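I met Damian Czerwiński in August because I had a pair of white pants I was scared to wash. A friend sent me to Coutinho, the little laundry and alterations place he runs, and we ended up talking for most of an afternoon while he got through a pile of folding. I've never enjoyed a pile of folding so much!

"White pants are the worst," he told me, very cheerfully. "Shirts forgive you. Pants remember every crease." He trained at a hotel laundry called Barnel, where he did 96 pairs of kitchen whites a day (he still sounds proud of it), and he has opinions on everything from hangers to pocket linings.

His first rule is to lay the pants out full length before folding anything. Waist away from you, legs toward you. "People pick them up and fold in the air, like they're in a commercial," he said. "Then they wonder why the legs don't match." He does one leg at a time and won't touch the second until the first is lying flat. I asked how long that takes. "Less time than ironing."

He also likes a board on top of the table. Bare wood can snag a thin fabric, he says, and a smooth board wipes clean between loads. I tried it at home with an old shelf — he was right, and I was a bit annoyed about it.

Then we got onto waistbands, and I couldn't have stopped him if I'd wanted to. He starts there, always, pressing the top out straight and working down toward the hems. "If the waist is crooked, you're folding a crooked thing. You can be as neat as you like after that."

I asked if he folds this carefully at home. He laughed for a good while. "I have 17 T-shirts and they live on a chair."

My own pants came back spotless, by the way, and I've worn them twice. Coutinho takes drop-offs in the mornings, and Damian says to empty your pockets first. He has found a lot of pens.
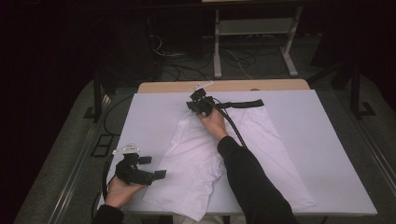 White pants on the board, one leg smoother than the other.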